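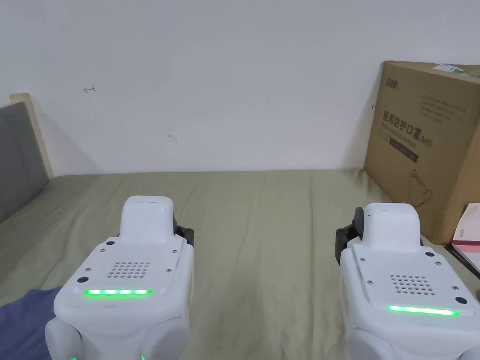 Stelska Kitchen: No-Bake Granola Bar FAQ
Last updated December 2025

Why do my bars fall apart when I cut them?
Most often they weren't pressed hard enough. Line the pan with parchment, put a second sheet on top and lean on it with the bottom of a flat glass. Then chill the pan for 2 hours before you cut.

Can I use quick oats?
Yes. The bars will be softer and a little more dense. Steel-cut oats won't work in this recipe because they stay hard.

What can I use instead of honey?
Brown rice syrup holds best. Maple syrup tastes good but is thinner, so simmer it for a few minutes first. Agave is fine if you plan to keep the bars in the fridge.

Do I need to toast the oats?
No, but I do. Spread them on a sheet pan at 325°F and stir once halfway through. Let them cool all the way or the chocolate chips will melt.

Can I make them without nuts?
Use sunflower seed butter in place of the peanut butter, the same amount. Karabo Kruger wrote in to say she swaps the chopped almonds for pumpkin seeds, and I've made them that way since June.

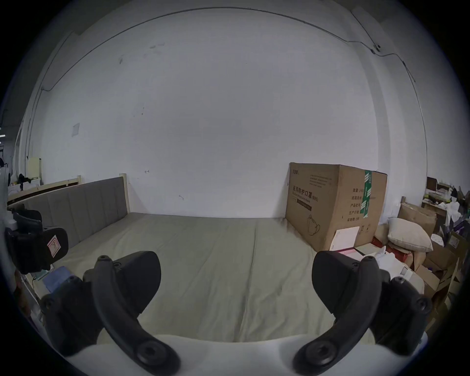 Bed with fitted sheet and padded headboard

How long do they keep?
A week in the fridge in a closed container, or three months in the freezer. Wrap them one by one before freezing – they stick together otherwise.

Can I double the recipe?
Yes. Use a 9 x 13 pan. For a bake sale in Havivdale, Tumelo Mokoena and I made 35 bars from two double batches, cut on the small side.

My mixture is too dry. What now?
Warm another spoonful of honey and nut butter together and stir it in. Some brands of nut butter are stiffer than others, and the kind you have to stir usually works better.

Can I print or share the recipe?
Printing for your own kitchen is fine. If you share it online, please link to the recipe page and don't copy the full text.

Where do I send a question that isn't listed?
Leave it in the comments under the recipe. There are almost 2,000 of them now, so try a search on the page first. I read new ones in the evening.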